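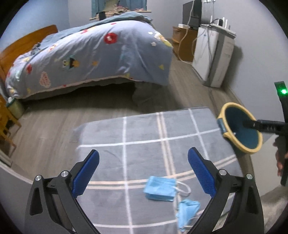

How Does a Robot Learn to Pick Things Up?

Hold out your hand and pinch your thumb and first finger together. Now try to pick up a sock that way, and a crayon, and then a piece of paper lying flat on the table. You probably did the sock without thinking, and the paper took you a bit longer. Did you slide it to the edge? Did you use a fingernail? Lots of people do!

A robot hand with two fingers is called a gripper, and it has to manage with just that pinch. It has no palm and no fingernails, and it can't feel a thing unless somebody builds in a part for feeling. So the people who make grippers spend a lot of time trying them out on ordinary stuff from around the house.

Nesrin Tokgöz and Sandro Pace do this at a small workshop called Kiani. They don't start with a whole robot. They start with grippers a person can hold, a little like the grabbers people use for picking up litter - you steer with your own arm, and the gripper does the pinching. A camera rides along and records what the gripper is up to. Later on, a computer can study those recordings and learn how a robot arm might do the same job.

This spring they are comparing two kinds of finger pad, which they call Umham and Buvo. Umham is soft and squashes a little, like the eraser on a pencil. Buvo is harder and has tiny bumps. Which one do you think is better at holding a wrapper? What about a paper cup?

To find out, they have to be fair. Both pads get the same things to pick up, put down in the same places, and both get the same number of tries, which is 2,000. That is a lot of pinching! Sandro says his arm gets tired long before the gripper does, so he stops every now and then for a biscuit and lets Nesrin take over.

Tidying up makes a very good test, because trash comes in so many shapes. Thin, floppy things are tricky. They fold up when you push them and they have no proper sides to grab. And once the gripper has hold of something, it still has to get it over the bin and open its fingers at the right moment. Open too soon and it lands on the floor.
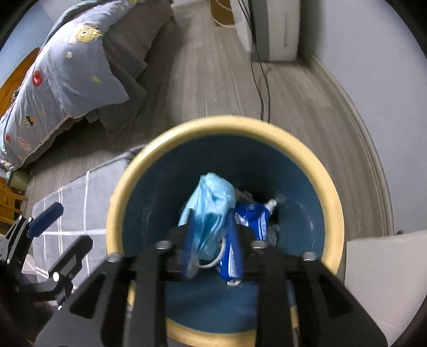
Two dark fingers point down into the bin, with a crumpled blue package between them.

Try it yourself

You will need kitchen tongs, a bowl and 3 things from your room: one soft, one hard and one flat. Ask a grown-up before you borrow the tongs.

Put each thing in the bowl using only the tongs. Then wrap a rubber band around each tip and do it all again. Write down which things got easier and which got harder, and see if a friend gets the same answers as you.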